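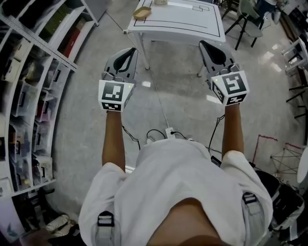 Power strip on the floor by the white table

Facilities Help > Closed Tickets > Electrical

Ticket 200: Power strip by the table keeps cutting out
Site: Hakeck, ground floor room with the brick wall
Opened: Sun 7 January
Status: Closed

Reported problem
The white power strip on the floor near the marked table loses power while things are plugged into it. The ceiling lights stay on. Pressing the switch on the strip brings it back, but it drops out again later. It has happened two times since the weekend started.

Entry 1
Asked the room to leave the strip alone and note the time of the next cutout. Also asked whether the air conditioning was running. It was, both times.

Entry 2
Visited. Checked the breaker first – not tripped, no heat at the panel. The lights are on their own circuit, so they were never going to show the fault. 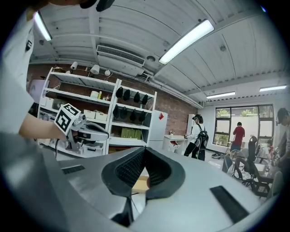

The AC is on a separate circuit too, according to the Altotine drawings. Turned it off anyway and left the strip loaded. Power dropped after about 38 minutes with the AC off, so that is ruled out.

Entry 3
Moved the same plugs to a spare strip in the same wall outlet. No cutout for the rest of the afternoon. Put the old strip back with one plug in it and pressed lightly on its switch. Power went off and came back. The switch contacts are worn. The outlet tested fine with nothing else connected.

Fix
Old strip tagged and removed. New one supplied from the Darine stock cupboard. Put it farther under the table so it is less likely to be stepped on, and gathered the slack in the cords. The white cable that goes toward the table is fine and was reused.
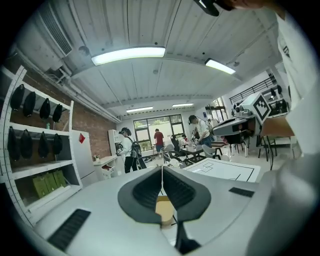 Shelving side of the room, ceiling lights on, AC unit at upper left

Still open
The drawings don't show which breaker feeds the outlets along the shelving wall. Passed to Peng for labeling under a separate ticket. If the new strip cuts out, reopen this one and say what was plugged in at the time.

Filed under: Power & outlets, Extension cords, Resolved

This help desk uses cookies to keep you signed in. Accept / Manage settings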